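3.2 Data and Method

The slope failure database was compiled from provincial inspection bulletins and from the incident register kept by the Pladstead regional mining office. The register lists 351 ground failures at small-scale and artisanal workings. Of these, 184 have enough information on depth, soil type and rainfall to be used in the analysis. The remainder were dropped, mostly for missing depth.

Huệ Hầu coded the soil classes and Petrică Avram coded the rescue response. Each of us then recoded 80 entries from the other's set as a check. Disagreements were concentrated in the class "mixed fill", which inspectors apply to anything from backfilled trenches to old tailings. We merged it with "loose fill" for the regression.

Rainfall was taken from the nearest gauge with a complete daily record. At the Planska workings the nearest gauge lies on the other side of the ridge, so values for that site should be read with caution.

3.3 Results

Unsupported vertical shafts account for most of the fatal entries. Depth alone is a weak predictor of failure. Depth combined with rainfall over the preceding seven days performs better, and the effect is strongest in loose fill. Clay sites show a delay – failures there tend to follow the rain by several days.

Secondary collapse, meaning a second failure while people are still being dug out, appears in the register only from the point when the reporting form was changed to include it. Earlier entries sometimes mention it in the remarks column. We coded these by hand, and the count is likely to be low.

Response time could not be modeled. The form records when the call was received but leaves arrival time optional, and most offices skip it.

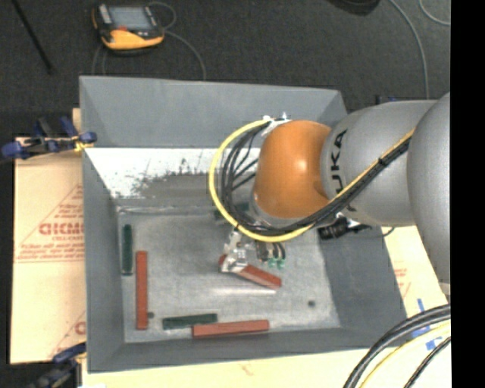

Figure 4. KUKA arm and gray bin with red and dark green pieces.

3.4 Limitations

The register covers licensed and tolerated sites. Workings that operate without any permit enter it only when a death is reported, which biases the sample toward severe events. The Rarnetti district stopped filing returns in December and is absent from the last part of the series.

The regression uses the Ishida coding scheme set out in Appendix B, with 3281 site-days of rainfall data. No correction was made for sites that appear more than once. A mixed model with site as a random effect would be the next step – we ran out of time to fit one.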